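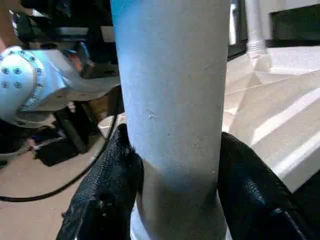 Figure 9. Pale cylinder held upright in the gripper, second arm behind.

9. Setting the grip on tall round parts

The Rillerar gripper sheet says the fingers will centre any cylinder by themselves. Maybe on their bench. On ours, treat that as a claim to be tested, and do the steps below every time the fingers have been off.

9.1 Park the second arm and cut its drive power. Leave its brake on.

9.2 Stand the test cylinder on the table. Open the fingers and bring them in low, one on each side.

9.3 Close at the slowest speed until both fingers touch. If one touches well before the other, open up, shift the wrist and try again. Do not let the motor drag the part into line.

9.4 Set the grip value to 800 and hold. The Altell software will show a green "secure" tick. All the tick means is that the motor has stopped moving. It knows nothing about what is between the fingers.

9.5 With the arm stopped, push the top of the cylinder sideways with one finger. Any rocking means the grip is too high or the pads aren't square. Go back to 9.2.

9.6 Lift a hand's width and wait one minute. Look for creep, especially with smooth or painted parts.

9.7 Write the encoder reading in the log. Ours was 1656 on 12 May 2020, after Areti Tsoukalas refitted the pads. A different number isn't a fault, but a number that keeps drifting is.

CAUTION: Keep hands out from between the fingers whenever the drive is live. The soft-stop setting is no safety device, whatever the menu calls it.

CAUTION: Check where every cable on the floor runs before you swing the base. A loop that looks well clear at rest may not be at full reach.

Note: Auto-centre (menu 4) is switched off on the workshop machine. Periklis Ververidis would like it back on. He is welcome to show us ten clean lifts in a row first.

Next: 10. Teaching the hand-over position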